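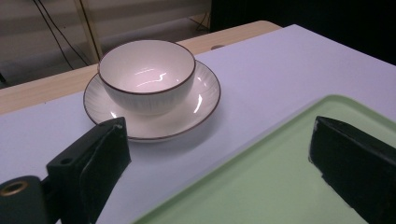
Table Clearing, Term Two: Gallery

Robotics Club page, posted November 23, 2019

I teach shop, and I was asked to write up the robotics club's table clearing project for the school site. I said yes before I had watched much of it. The club's idea is that if students do a chore many times while holding a gripper in the hand, a computer can later learn the chore from the recordings. The chore they picked is moving dishes onto a tray. My own view, which the students have heard more than once, is that a person can already do this, and quickly.

I have tried to keep an open mind. The pictures come from one session, and the notes under them are mine except where I say otherwise. Rin Hayashi and Shota Nomura checked them for mistakes and found several. They also asked me to take out a paragraph about the cost of the parts, and I have moved it to an email.

The bowl and saucer

White ceramic, ribbed on the outside, with a brown rim on both pieces. Shota likes this set because the rim gives the gripper something thin to close on. I would have started with something that doesn't break. The shiny glaze bothers me too. There is a bright streak of light across the inside of the bowl, and I asked whether a computer would know that a reflection isn't part of the dish. The answer I got was "probably, with enough runs." Enough is 400, according to the plan on the club's door. I asked where 400 came from and was told it was a round number.

The green tray is where things are supposed to end up. The rule this term is that a dish counts as delivered only if it is standing flat on the tray with no part over the edge. I agree with that rule. Last February the club was counting anything that touched the tray at all, and the results looked wonderful.

Two on one tray

Chih-ming Shek wanted to know what happens when more than one person works at the same tray. It seemed to me that they would get in each other's way, and I said so. The club made it into a proper trial anyway, with 12 turns and a sheet to fill in after each one. Wim Mertens wrote the sheet. It has a box for "hesitated," which I think is the most useful thing on it, although the students argued over what a hesitation is and then mostly left it blank.

The hand position matters more than I expected. Hold the tool too tightly and the whole forearm moves with it. Sadao Koyama keeps telling the younger ones to loosen up, and they do, until it is their turn. I had a go myself and was no better at it, so I'll leave that there.

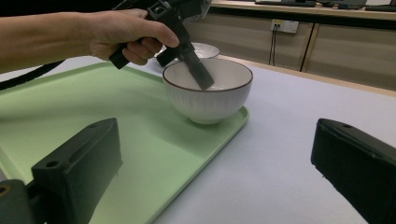 Blade in the bowl, with a second dish right behind it on the tray.

What I'd still like to see

A chipped plate. A spoon left in a bowl. A different table, in a different room, with the blinds open. Every good number the club has shown me so far comes from conditions the club set up, and I would say the same about a birdhouse that had only ever been hung indoors. Rin says different dishes are next on the list. The list has been on the door for a while.

The demonstration at open house is still planned. Parents are welcome to stand close and ask the students hard questions, starting with how many of the 400 runs are finished. Project notes are in the Valto folder on the club drive, and the blank trial sheets are in there too, under Wim's name.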